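Infant Feeding and Early Childhood Support: Notes for Session 4
Starting solids alongside milk

Reading time: 3 minutes

Welcome back! Last session we got as far as milk supply after a return to work, and there were so many good questions that I've moved the growth chart material to February. Today is all about first foods, which is my favourite session of the whole course, so do please bring your stories.

When is a baby ready?

The usual guidance is to start at six months or so, and we look for signs that come together. Can the baby sit up and hold their head steady? Can they look at food, pick it up and get it to their mouth? Do they swallow it, or does most of it come back down their chin? Waking at night and chewing fists are often read as hunger for solids, and parents will tell you so with real conviction (I did the same with my first!). Listen kindly and go back to the signs.

Milk still does most of the work at this stage. A parent who is pumping at work does not have to stop because the baby has met a carrot. In the Noltstead reading there is a lovely diary by a mother who kept on with two sessions a day, at 10.15 and 2.30, and dropped the first one only when her son was eating a proper lunch.

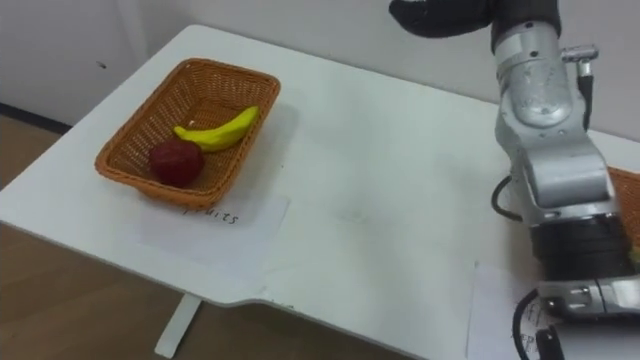 Textures come next, and I could talk about these all day. Some families spoon-feed, some offer finger foods, and plenty do a bit of both at the same meal. All of that is fine. What matters is that the baby moves on from smooth purées before too long, through mashed and lumpy, to soft pieces they can hold. Well-cooked carrot sticks, ripe avocado and strips of toast are all good places to begin. Raw apple is too hard, so cook it until it squashes between finger and thumb.

Gagging and choking

Please read this part twice. Gagging is noisy, the baby may go red in the face, and it usually sorts itself out. Choking can be silent. Every parent you work with should know the difference and should be shown infant first aid by a qualified trainer. Grapes and cherry tomatoes are cut lengthways into quarters. Whole nuts are not for under-fives. Babies sit upright to eat and an adult stays with them throughout. 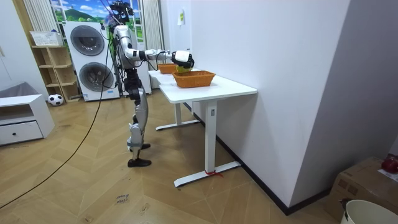

Reaching over an orange woven basket at a white standing desk.

The Stilen survey

Waqas Yousafzai has kindly let us use his survey of parents for our group work. He had 297 replies, and 40 of those came with long written comments, which are a joy to read. For next time:

1. Read the first 30 comments and mark every place where a parent mentions advice from a grandparent.

2. Pick one comment and write the reply you would give if that parent were sitting in front of you. Half a page is plenty. Start with something they are doing well!

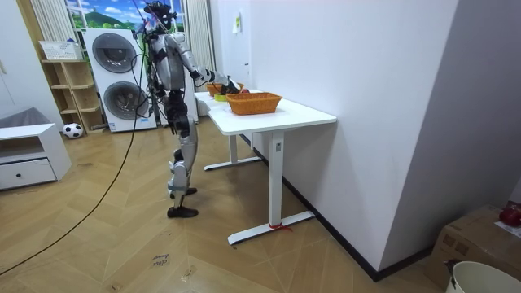
3. Compare your reply with the Voicu chapter on listening, and change one sentence in the light of it.

4. Bring one first-foods recipe that your own family likes, with no added salt or sugar. Mine will be lentils again.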